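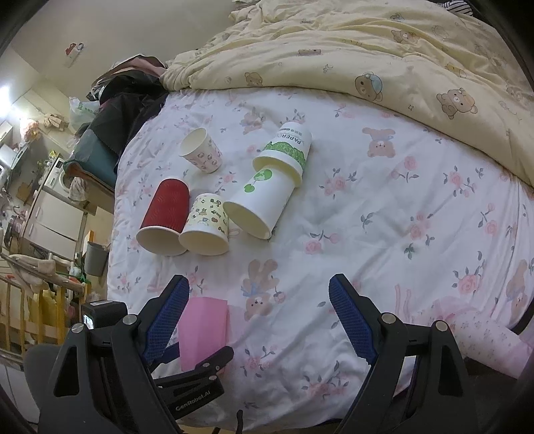
HOME & FAMILY

The Cup Drawer

By Rhona Cruickshank

Every house has a drawer that won't close, and in ours it is the one full of paper cups. We moved to Grurnimbridge in May with 2 children, a great many blankets and, somehow, a bag of leftover cups from every birthday, picnic and school fair we had ever been to. I kept meaning to throw them out. Then one rainy morning they ended up all over the bed, on the sheet with the roses and the bears, and I sat down on the edge of the mattress with my coffee and found I was rather fond of them.

You forget how much work goes into the outside of a paper cup. One of ours is white with tiny bear faces all over it, every one with pink cheeks, and it looks as if it had been bought to go with the bedding (it wasn't, though I would love to take the credit). Another is cream, with little animals and doodles in blue and orange and green, the sort of thing a child will turn around and around in her hands while her juice sits forgotten. The red one has that wavy outer sleeve that is so pleasant to run a thumbnail down. Then there are the grown-up cups, a big plain white one with a small green globe and leaf on its side, and one with a green band and serious dark lettering. And the pink one, over which there have been tears.

I called Usman Janjua, who ran the party counter at Khattak, our old corner store, for longer than I have been married, to ask how a person is supposed to keep such things. He laughed at me for a good while first. "You stack them by the mouth," he said. "People stack by color and then they wonder why the pile leans over. A wide cup takes a narrow cup. Start with the widest and let the pattern go where it wants."

So that is what we do now, and the bed has turned out to be the best place in the house for it. A table is too hard and too high for small people, and cups roll off it and under the stove. On a bed they only roll as far as the next fold in the comforter. We tip everything out, slide the ones that fit inside each other, and set aside any with a crushed rim for paint water or bean seeds. The ripple cups get a stack of their own, as the sleeve makes them too thick to sit nicely with anything else.

It takes longer than it should. Somebody always wants to line the cups up along the printed bears, or build a telescope out of the two biggest, or give the bear in the blue bow something to drink. I used to hurry this along. These days I bring up a second coffee, and we get to the stacking when we get to it.

The stacks live in an old Podwood shoebox on the closet shelf, lid off so the tall ones can stand, and the drawer closes again, or it did until my husband found it empty and moved his batteries in. The bears cup stays out on the windowsill with hair clips in it. I have been told it is not to be put away.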